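What Is Offside, Anyway?

You're watching a soccer game. A striker zooms through, smacks the ball into the net, and everyone goes wild! Then the flag goes up. No goal. What happened?

The answer is the offside rule, and once you get it, watching soccer is so much more fun.

The big idea

You can't hang around by the other team's goal waiting for an easy pass. When a teammate kicks the ball to you, you need two opponents level with you or closer to their goal line than you are. One of them is usually the goalkeeper. Being level is fine!

Say Brerkance are playing Talolik. Idris Dafis of Brerkance is standing past every Talolik defender, with only the goalkeeper in front of him. His teammate passes to him. Offside! If he had waited behind the last defender and started running just as the ball was kicked, he'd be fine (and probably very happy). 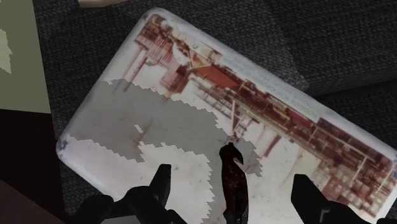 When you can't be offside

There are some great exceptions. You can't be offside in your own half of the field. You can't be offside from a throw-in, a goal kick or a corner kick, either. And if you're behind the ball when your teammate passes it, go for it!

Who decides?

The 2 assistant referees run along the sidelines with flags. They have to watch the kick and the runner at the same time, which is really hard! Big leagues use video to help.

Try it at home

Grab some bottle caps and make a mini field on the kitchen table. Move your attacker, freeze everything at the moment of the pass, and make the call. Flag up or play on?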